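Household Tips: Moving Your Family to a New Computer Without Losing Anything
Updated May 26, 2019

In our house there are four people and for many years one old computer in the corner of the dining room. Everything was in it: the school papers, the tax forms, the recipes of my mother, the photos. When it started to make noise and to close programs alone, I had to learn how to move all of this to another machine. I did it badly the first time and better the second time. These are my notes.

Before you buy anything

Look how much space you really use. Open the settings, find the page for storage, and write the number on paper. Ours said 850 gigabytes, and I was surprised, because I thought we have only letters and photos. More than half was copies of the same videos, saved again each time somebody connected a phone.

Delete the copies first. It is boring work, but you do it one time, and the moving will go much faster. I gave to it one evening for each person in the family.

Write the list of programs

Go through the menu and write the name of each program you used in the last year. Next to the name, write where the license is. For some it is in an old email, for some it is on a card in the box. We had a program for family accounts called Gashi, and its key was only on a sticker inside the kitchen cupboard door. It took me two days to remember this.

If a program saves files in its own format, export them also in a common one, like plain text or PDF. Brurnano, where I kept my recipes, can do it from the File menu under "Save a copy as". The new version does not open the files of the very old version, so please do this step while the old computer still works.

Copy, then check

Make two copies on two different drives. Put a label on each one with the month (mine says May) and the name of the person. Then comes the part which I skipped the first time: open some files from the copy. Take one old photo, one long document, one video. If they open, you can continue. One of my drives showed all the file names correctly, but the half of photos were gray inside.

Keep one drive in another room, or at a relative's house. Do not keep it on top of the computer, and also not in the kitchen near the stove.

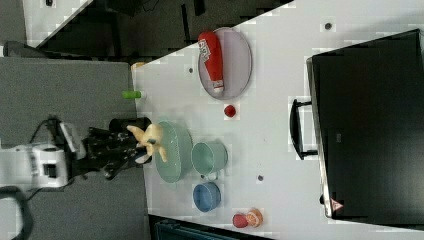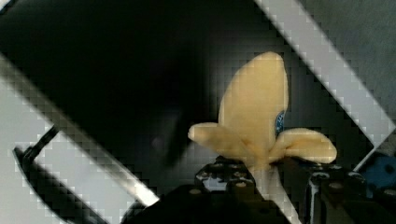
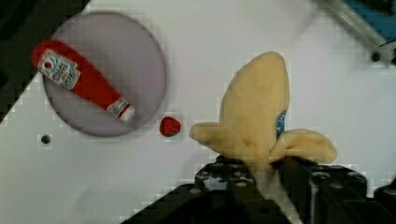

Pacita Maglaya wrote to me after the first version of this page that two drives are fine, but she would add the browser to the list. She lost all her bookmarks and saved passwords, because they are not in the documents folder and she did not know it. Her advice is to export the bookmarks to a file, and to write down the main passwords by hand before the old machine is cleaned. She also keeps the old computer for one full month before she gives it away.

I agree with her and I have done the same now. For bookmarks, look in the browser menu for "Export". The file is very small and you can even send it to yourself by email. Passwords I would not send by email.

The first day with the new computer

Do the updates before you copy your files. On ours it took the whole morning and three restarts. Make a separate account for each person, also for children, so the desktop does not become full of everybody's things again.

Remove the trial programs you did not ask for. Ours came with one named Clolgate, which opened a window at each start. You can remove it from the list of installed programs like any other.

The cables

Take a photo of the back of the old computer before you unplug it. Use small pieces of masking tape and write on each cable: printer, screen, speakers. When the printer is not found, turn it off, wait 10 seconds, and add it again from the settings. Do not install the old disc of the printer, the maker's page usually has a newer driver.

Questions about this page you can send to Ramil Sarmiento, by the form in the menu.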